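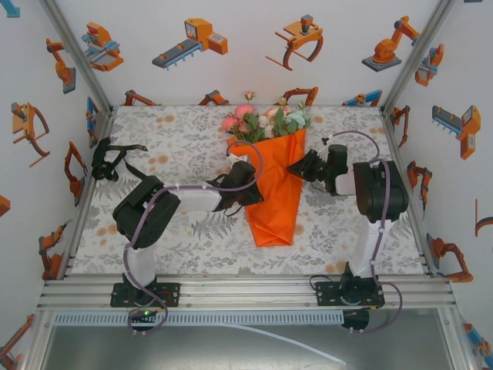

Search this site Search

The bad demonstrations are worth keeping

In my work I teach two robot arms by remote control. I move a pair of small handles, the arms copy me, and the computer keeps the record. Since October our task is flowers: take a wrapped bouquet, hold the paper on both sides, lift it, turn it, put it down again. The target is 100 good demonstrations for each kind of bouquet. I want to write about the word "good", which I believe we use too easily.

When I started at Tronik, Seren Landeg trained me, and her rule was simple. If your hand hesitates, delete and begin again. The robot will copy your doubt, she told me, and then you have a machine which stops in the air for no reason. I have seen this happen, so I cannot say she is wrong. For a hard thing, like a plastic box or a metal cup, I still follow her rule.

But a bouquet is a different matter. Wrapping paper gives way under the gripper. The roses are heavy at one end and the stems are light at the other, and the paper is narrow exactly where a person would like to hold it. If I close the grippers high, near the blooms, I risk the petals. If I close them low, the heads fall forward. Every time I must look, correct a little, and look again. When I delete every attempt with a correction, what stays is the attempts in which I was lucky.

Last winter we trained with only the clean ones, 80 in total, and the arms were very elegant until the paper slipped. Then they continued the movement with nothing between the fingers. They had never seen me lose the paper, so how could they know what to do after it? My colleague Obsa Tsegaye proposed to put back the attempts where one of us slipped and recovered. I was against it at first, I must admit, partly from pride. It is not pleasant to show your mistakes to a machine and to four colleagues.

We did it, and the arms became less beautiful and more useful. Now they sometimes open, move back and take the paper again. I do not claim this as a proof, we are a small team and the flowers change from week to week.

There is a limit. An attempt where I was tired or talking with somebody teaches nothing, and I delete it with no regret. My request is only that the person who holds the handles should decide, and should write one line about why. At present the decision is made later by somebody who looks at a speed curve. A curve can show that my hand became slow. It cannot show that I was slow because a rose was in the way.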